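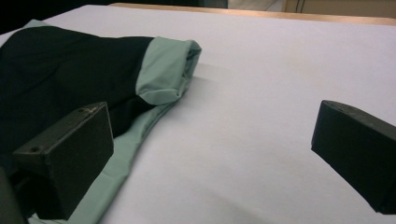
Loan Vương wrote to us that the wall label is the first thing visitors read and the last thing an artist wants to think about, and that our old section on textile hanging treated labels, light and wall fixings as if they were equally urgent. She has a point. The section has been reordered. I remain unconvinced that labels deserve the top spot, so they are at the end.

4. Hanging flat textile works in the Pruruvville gallery

Read this section before the work is unpacked. It covers woven, quilted and stitched pieces hung from the top edge. Freestanding and ceiling-hung work is in section 5.

4.1 Before you start

Many suppliers will tell you that their hanging system suits any textile. Treat this with suspicion. The Fader rail in the main room is a decent rail, and the brochure that came with it claims a good deal more than we have seen it do. It holds a narrow weaving well. It lets a wide quilt sag in the middle unless you add a slat.

You will need:
Fader rail, already fixed to the north and east walls
2 end clamps per work
Flat slat, sealed on all sides, a little shorter than the work is wide
Cotton sleeve, hand-sewn to the back of the work
Spirit level and pencil
Clean cotton gloves

4.2 Fitting the slat

1. Lay the work face down on a clean, padded table. Two people should do the turning.
2. Check that the sleeve is stitched through the backing and not only to the lining. Artists often say it is. Look anyway.
3. Slide the slat in from the left. If it catches, take it out and find the snag. Do not push.
4. Leave the same length of bare slat showing at each end for the clamps.
5. Tighten the clamps by hand. A driver will split the slat.

Caution: Do not use adhesive strips on any textile, whatever the packet promises about clean removal.

4.3 Raising the work

1. Mark the center line of the work on the wall, 116 cm from the floor for the seated viewing bay in the east corner. The standing height is set by the curator for each show.
2. Lift from both ends of the slat together. Never lift by the cloth.
3. Hook the left clamp first, then the right. Check with the level.
4. Step back to the doorway. A piece can be level and still look crooked when the weave itself runs off square. In that case leave it level and let the artist complain.
5. Let the work hang overnight before trimming loose threads or adjusting the lower edge.

Note: Lwazi Joubert prefers to weight the lower edge with a chain. We allow it on dense weavings if the artist agrees in writing. I have yet to see it improve anything lighter.

4.4 Light

1. Switch off the track lights nearest the work while you hang it.
2. Set the Bredov dimmer to 19 on its own scale. The numbers on the dial are not lux, so take a meter reading at the cloth and write it on the show sheet.
3. Repeat the reading at the top and bottom of the work.

Caution: "Museum safe" on a bulb box is a sales phrase. Go by the meter.

4.5 Labels

1. Fix the label to the right of the work, clear of the lower edge.
2. Copy the materials line from the artist's loan form. Do not guess a fiber by touch.
3. For works from the Lý loan, include the accession number in the last line.

Section last checked 13th January. The next check is due in March, after the spring show is hung.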